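Home | Forums | Laundry & Cleaning | New posts | Log in

Fluffy throw in a front loader — yes or no?

padlow51
I've got a shaggy beige thing to wash and I keep going back and forth. Cold, gentle, low spin? Or will the fuzz wreck the drain filter?
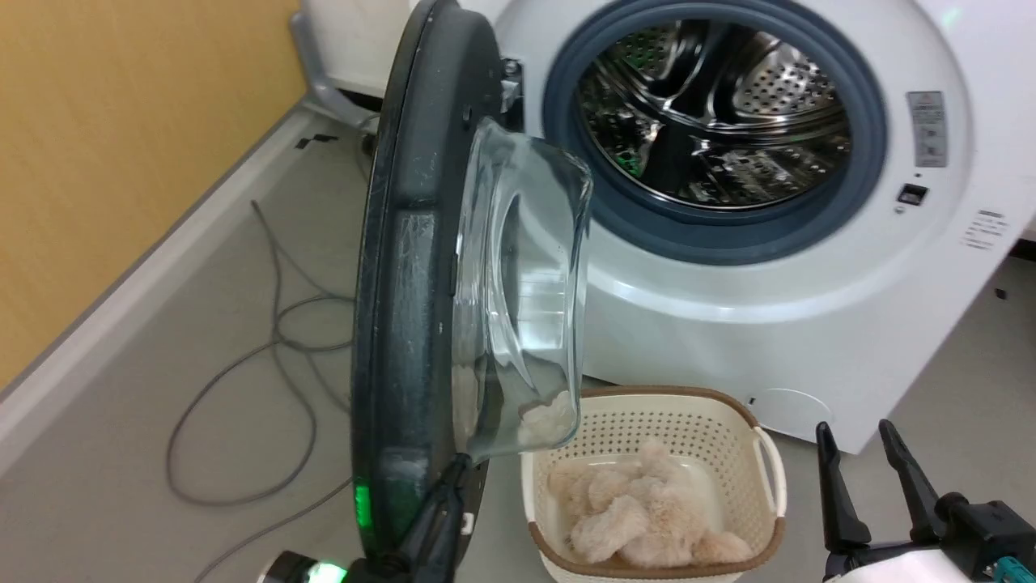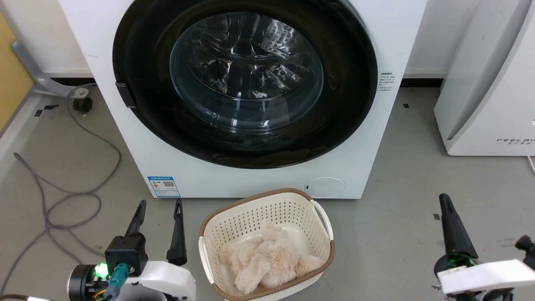

I'd also love to skip the dryer, it ruined my last one back in July.

Hyun-seo Woo
Cold and gentle, all by itself. Then wipe the rubber gasket, fluff loves to hide in there!

liapis2084
Disagree. Hand wash in the tub. Mine came out of a front loader like a wet felt hat.

Hyun-seo Woo
What spin speed though? I never go near 1216 with faux fur.

liapis2084
...okay, it was 2000-something. Still team tub.

padlow51
Going gentle. Will check the filter after.

Recent threads
Musty towels again
Zasport leggings pilling
Where do you keep your basket?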